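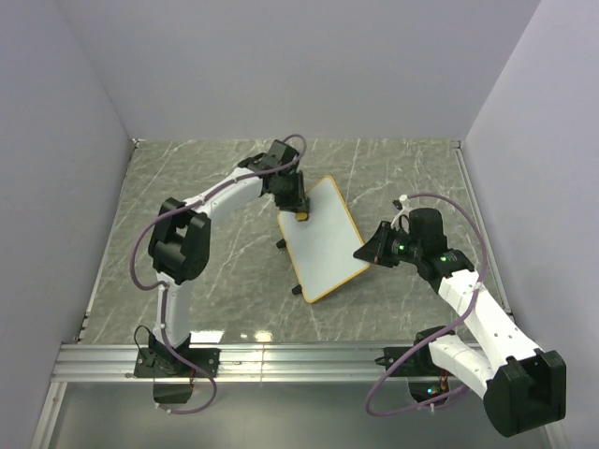
Pale blue board with the yellow-orange border, set at an angle on gray marble-look flooring.

Farkas Marble-Look Floor Sheet, Gray with White Vein

If you have ever lived with real marble, you know how lovely it is and how much fuss it makes. The Farkas sheet gives you the look and lets you get on with your day! It's a printed vinyl floor covering in a soft mid gray, with thin white veins that wander across the surface and don't shout at you from the other side of the room.

We have carried Farkas since our first year in the Unton store, and this is still the one we put down in our own break room. Chairs get dragged over it, coffee lands on it every morning, and a damp mop takes care of the lot.

What we like about it

The pattern is big. Cheaper sheets repeat the same swirl every foot or so and once you've spotted it you can't stop seeing it. On the Farkas the veins run a full 2000 mm before they start over, so in a small bathroom or a laundry room you may never find the repeat at all (we've tried).

It also has a proper matte finish. Glossy marble prints tend to look like wet plastic under a ceiling light, and this one stays quiet. Colors sit nicely on it - pale blues and warm yellows especially, and nearly any wood tone.

And it cuts like a dream. A hook blade and a straightedge will do almost everything. Around pipes and door frames, make a paper template first and take your time.

Sizes and details

Roll width: 2000 mm
Thickness: 2 mm
Sold by: the running foot, cut from the roll
Finish: matte, lightly textured
Backing: felt
Color: Gray with White Vein (color no. 153)
Also made in: Pilar (cream with tan vein) and Ultelska (charcoal with a fine silver vein)

Where it goes

Kitchens, hallways, bathrooms, craft rooms, shop counters, the bottom of a closet. People also buy short lengths to line shelves and workbenches, and it does very well there. It isn't meant for outdoor use, and we'd skip it in a sunroom that bakes all afternoon.

Laying it

Unroll the sheet in the room the day before and let it relax. Sweep twice. Any grit you leave under a 2 mm sheet will show up sooner or later, usually right by the door. In small rooms you can lay it loose with double-sided tape at the edges. Bigger rooms want a full spread of flooring adhesive, and a rented roller is worth the money.

If you need a seam, overlap the two pieces, match the veins and cut through both layers in one pass. Pick a stretch where a vein runs close to the cut and the join all but disappears.

Samples

Hand-size samples of all three colors are free, so please ask for them. Grays are sneaky. This one leans a little cool in morning light and warmer under a lamp, and you want to see it next to your own cabinets before you order. Cut lengths can't come back once they're off the roll.

Orders in by noon on Tuesday go out on that week's truck. Pickup from the Unton store is usually same day.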